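Nandum Community Choir – Minutes, 2 November 2025

We had 19 singers in the room and a great buzz from the start. Thanks to everyone who came out on a Sunday!

Minutes of the last meeting were read and approved with one fix: the July picnic was at Curura Park, and the lake had nothing to do with it.

Winter concert. The program now stands at 12 songs, and it's a lovely mix – two rounds, the big spiritual, and the Welsh lullaby the altos have been begging for. Florian Bodin has marked up the tenor part and will send it out this week. Doors open at 7.

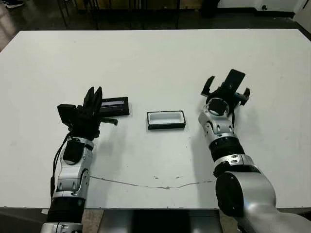 Do-yoon Han felt the lullaby should go before the break, as the second half already has three slow pieces and the basses tend to sink in pitch by then. Lots of nodding. Agreed, and the first round moves down to open part two.

Piano. The Hwang church hall has offered its upright, tuned the week before. Wonderful news! Florian will call to say yes.

New singers. We're still short of sopranos. 14 flyers are left over from spring – please take a couple for work or school.

Any other business. Black folders for everyone, please, and pencils at every rehearsal. Song for the close was "the one with the clapping," sung twice by popular demand.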